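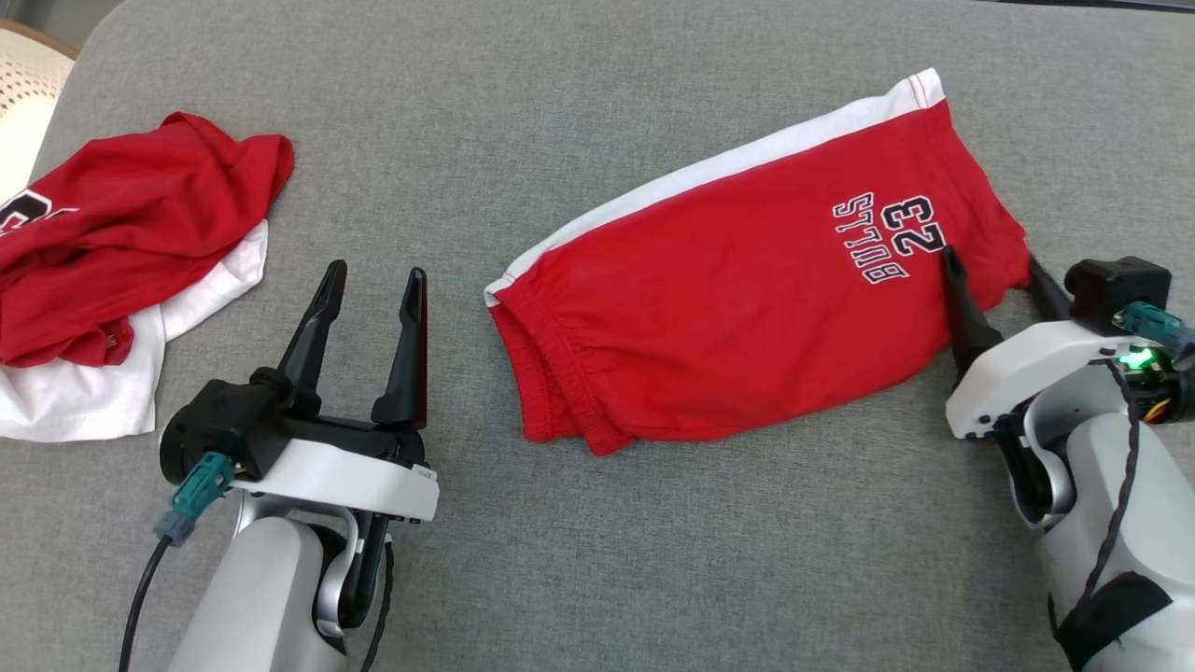 The Tindton Youth Athletic Association sent two representatives to the annual open day of the Domgate Uniform Library in July. The library lends sports clothing to school and recreation teams that cannot buy a full set each season, and our board has been considering a similar service for two years. Abílio Garcia attended for the equipment office and Kulsoom Sandhu for the parent council. Basketball is the largest part of the Domgate collection, and shorts are kept folded lengthwise, as with the red Bulls pair numbered 23, so that a side stripe can be checked for loose stitching before an item is issued. Football and track clothing are held on a separate floor, which was not open to visitors.

The morning program began with a talk on lending rules. A team may borrow for one season and renew once. The library currently serves 40 teams and holds 657 complete uniforms, with a further 229 single items kept as replacements. Coaches sign for the whole set and return it within 13 days of the last game. Late returns are not fined – the team simply moves to the end of the list for the following year. Mr. Garcia asked how often this happens and was told that it is uncommon in basketball and more frequent in summer softball, when families travel. 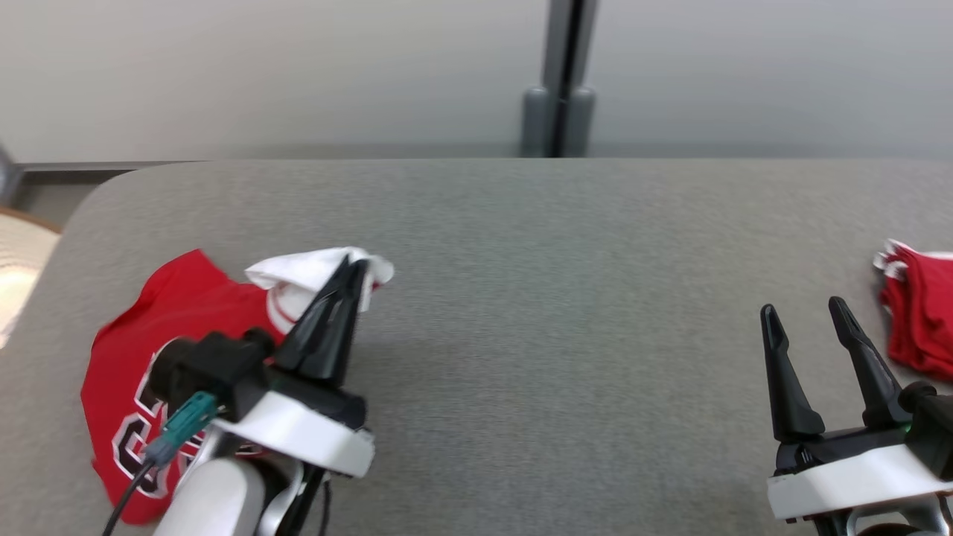

DOMGATE, July – The afternoon was given over to the building itself and to questions from visiting associations. The library occupies the former Fitari shoe store on the main street and pays a reduced rent under a five-year agreement. Shelving was bought secondhand. Each set has a paper card and a matching entry in the catalog, and the staff prefer the card when the counter is busy.

Ms. Sandhu raised the matter of sizing. Our own records show that teams ask for more large sizes each fall than we have in stock, and Domgate has seen the same pattern. Their answer is to hold the replacement items mostly in the two largest youth sizes and the smallest adult size. They also advised against printing player names on any shirt intended for lending.

A delegation from the Bang Valley league described its own arrangement, under which uniforms stay with the schools and only the list is shared. This costs less, but two schools have already left the plan, and the league could not say what would become of their sets.

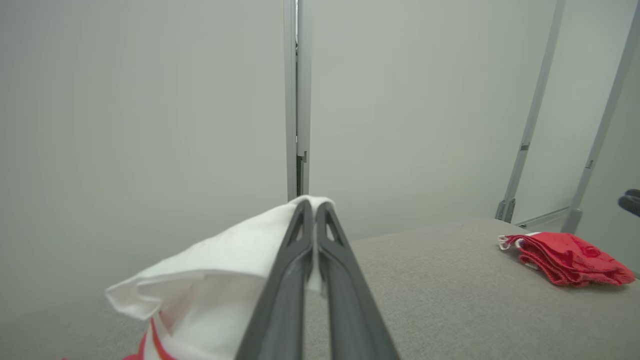 Laundry is the largest running expense after rent. The library washes everything on its own premises and does not accept a coach's word that a set is clean. Whites are washed apart from colors at all times, and an item such as the white one with the red-orange printed stripe is turned inside out first to protect the print. Dryers are run on low heat. Ms. Sandhu noted that our clubhouse has the water supply for one machine only, and a second line would have to be priced before any proposal goes forward.

The visit closed at 4 p.m. Our representatives recommend a trial limited to basketball, with the Domgate loan form adopted nearly as it stands. Copies of the form are available at the equipment office on Thursday evenings.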